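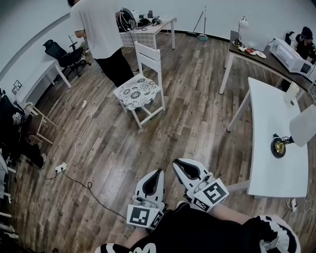
KAPOOR HOUSE RESIDENTS' ASSOCIATION

Minutes of the Shared Rooms Meeting held in June at 6.30 p.m. in the ground floor lounge

In the chair: Clementina Coelho
Present: representatives of the first, second and third floors; the house manager; the minute-taker
Apologies: received from the representative of the fourth floor

1. Minutes of the previous meeting

The minutes were agreed as a correct record, subject to one amendment. Under item 4, "the study" should read "the back study (Room 201)". The chair signed the amended copy.

2. Matters arising

2.1 The house manager reported that the replacement blind for the lounge had been delivered in the wrong width and returned to Fenus. A new delivery date was awaited.

2.2 The letter to the second floor about bicycles in the stairwell had been sent. Two bicycles had been moved. A third remained and its owner had not come forward.

3. Back study (Room 201)

3.1 Floor. The meeting considered the state of the wood-plank floor. The house manager advised that the boards were sound but should not be washed with a soaking mop, and that the mop kept against the back wall, to the right of the desk, was to be wrung out well before use. It was asked whether the mop might be kept in the cleaning cupboard instead. The house manager replied that the cupboard was full until the old paint tins had been taken away. It was agreed that the mop would stay where it was for the present.

3.2 Power strip and cables. The first floor representative raised the matter of the white power strip lying out on the floor, with a black cable looped across the boards and a thin white cable running towards the back of the room. She considered this a tripping hazard for anyone crossing to the back desk. The third floor representative said that the desk users needed power and that a wall socket was of little help to those sitting furthest from it. After discussion it was agreed:
(a) that the power strip be fixed beneath the back desk;
(b) that cables be led along the foot of the wall and held with clips;
(c) that no second power strip be plugged into the first.
Action: house manager.

3.3 Chairs. The room has a white wooden chair with a slatted back and a black-and-white floral seat cushion, and a black mesh office chair at the desk by the left-hand wall. The second floor representative asked that the wooden chair be pushed in at a desk after use, as it was often found standing in the middle of the room. This was agreed. A proposal to buy a further mesh chair from Ondska was put to the meeting. The price quoted was 700, with delivery included. The meeting preferred to wait until the lounge blind had been paid for – the proposal was therefore deferred.

3.4 Desks. Both white desks are for general use. Headphones and small devices may be left on the back desk during the day but must be cleared by 10 p.m. The first floor representative asked who would be responsible for items left overnight. The chair confirmed that the Association accepts no liability for them.

3.5 Coats and shoes. It was noted that jackets were being laid over the small wooden stool and shoes left on the floor beside it. The third floor representative suggested a row of hooks. The house manager had obtained a price of 678 from Uso for hooks and a shoe rack, fitted. Members thought this high for one room. The house manager was asked to obtain a second price for hooks only.
Action: house manager.

3.6 Litter. Users are reminded to pick up scraps of paper before leaving. The waste bin is in the corridor.

4. Budget

The chair reported that 3,000 had been set aside for the shared rooms in the current year. No spending on the back study beyond clips and fixings was approved at this meeting.

5. Booking sheet

The present sheet allows one name for each two-hour period. The second floor representative observed that the room was regularly used by more than one person and asked for a second column. Agreed. The new sheet will be hung on the inside of the door from the start of next month.
Action: minute-taker.

6. Any other business

6.1 The lounge radiator was reported as noisy. The house manager will bleed it.

6.2 A key to the garden door has not been returned. Residents are asked to check their key rings.

7. Next meeting

To be held in the lounge at 6.30 p.m., on a date to be posted on the noticeboard. Items for the agenda should reach the chair in writing one week beforehand.

The meeting closed at 7.50 p.m.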